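Projects > Student Robotics > Hornstead Sim Team > Tickets > Faucet task
Search tickets Go
Posted August 14, 2021 by the sim team lead

Status: open, but so close!

Problem: the arm won't turn the front faucet handle in the bathroom level. It did fine in the plain tabletop level all spring, same policy, same controller settings. In the bathroom it goes down toward the counter, stops short of the lever and starts to shake. Success over our first batch of 50 runs was 7. We want this working before the Pliltholm challenge in October, so all ideas are welcome, including weird ones.

What we tried first: lowered the controller gain. The shaking got smaller and the arm still stopped in the same place, which was a great clue. If it was only a tuning problem it should have ended up somewhere different each time. Then we swapped the counter for a plain box with the same outline and it reached the lever on the first try. I may have yelled.

So we turned on the collision view (Besnard menu, second tab, you have to restart the level or it shows nothing). The loader was wrapping the whole vanity in one convex shape, faucet included. The basin was filled in solid and the space between the handles was too. The fingers were pushing on an invisible lump the entire time. 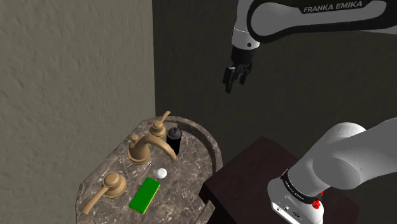

Next step was splitting the vanity into separate pieces: slab, basin, spout, and each handle on its own. Two of us did this over a lunch break and it was a lot more fun than it sounds. The marble slab needed extra pieces because of the curved side. We left the sponge and the bottle alone, they already had their own shapes and they slide around nicely when bumped.

Reran it with the new mesh. The gripper gets to the lever now! New problem though — the handle turns a little and springs right back. Pretty sure the joint limits in the file are in degrees and Sevard reads them as radians, or the other way around. I changed one and the handle spun like a propeller, so please don't copy my numbers.

Also noticed: the physics step was still at 1,000 per second from the old level. Going to 2,000 made contact with the lever much calmer, but the lab machine takes forever to finish a batch. Keep it at 1,000 for quick checks.

Still to do:
- fix limits on both handles, front one first
- add a bit of friction to the handle joint so it stays put
- rerun the 50 with the same seeds and post the log in this ticket
- check whether the kitchen level has the same one-big-shape issue (I bet it does)

If you pull the new mesh, clear your cache folder first. The old shape hangs around in there and you'll be chasing a bug we already fixed.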